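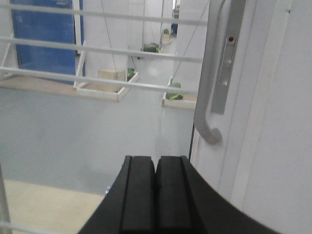
SKALLBRIDGE, February

How to check a film's "record opening" before you repeat it

14 shares | 2 comments

Every studio has a record these days. Ludar put out a release last month calling its new thriller the biggest debut in company history. Maybe so. Try this before you pass it on.

1. Find the screen count. Ludar's film opened on 1655 screens. The one it supposedly beat had 28.

2. Divide the gross by the screens. A big total spread thin can mean half-empty rooms. If the release gives no gross, only "admissions," be suspicious.

3. Look for previews. Some distributors fold two nights of paid previews into the opening weekend and don't mention it until the footnotes, if there are footnotes.

4. Ask what the record is for. "Best February opening for an original thriller" is a pretty small club.

5. Check ticket prices. Anything compared with some 2000 release needs adjusting, and the press office won't do it for you.

If you still can't match the number, write "the studio says" and leave it there.

Share this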